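Britier Teleop Kit, hand controller and simulator bundle

I bought the Britier kit to record demonstrations for a one-arm work cell. The box holds a hand controller, a base station, a foot pedal and a license for the Gostby simulator. You steer a simulated arm with the controller, press the pedal to start and stop a recording, and the software saves each run as a demonstration. I have made 151 recordings with it over two months, enough to have an opinion.

Setup took most of an afternoon. The manual covers the pedal well and the base station badly. Pairing only worked after I moved the base station away from my monitor. 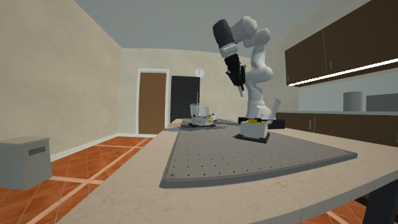 Steering is the best part of the kit. The controller is light and the arm follows the wrist without much lag. Small moves are where you learn its limits. In the stock kitchen room, the practice pieces sit on a perforated board, and getting the fingertip down to the white unit with the raised lever means crossing a stretch of open air where depth is hard to judge. I turned the motion scale down to 40 percent for the last part of each approach and my runs got cleaner. The scale setting is buried two menus deep. It should be on the pedal.

The second camera view helps with depth. It has its own window, and you can size it as you like. It takes a while to get used to the angle.

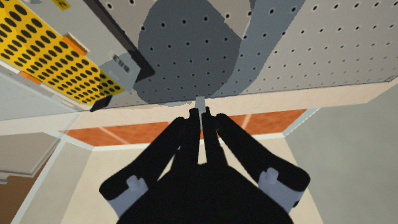

ISTHORPE, February

Update after the new software release. Playback no longer stutters on long runs, and you can now trim the dead time off both ends of a recording. Before this I was throwing out runs where I had hesitated at the start. Export is still slow. A batch of 16 recordings ties up my computer long enough that I leave it for lunch.

I also tried the older Deschamps controller with the same software. It is heavier and the grip trigger is stiffer, but it holds still better when you stop moving. 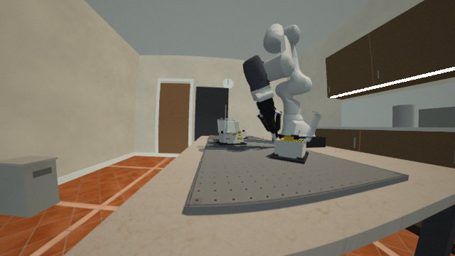

The Britier trigger has a soft spot near the end of its travel, so the fingers can close a little before you mean them to. You can set a dead zone to fix this. Mine is at the second-highest setting.

Battery life is fine for a morning of work. The charging cable is too short to use the controller while it charges.
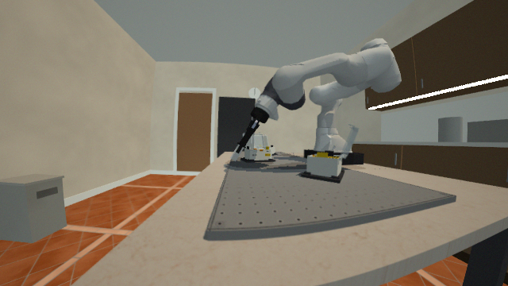

At $300 the bundle is fair if you need the simulator license anyway. If you already have Gostby, wait for the controller to be sold separately. I would buy it again for recording demonstrations, with a longer cable.

Rating: 4 out of 5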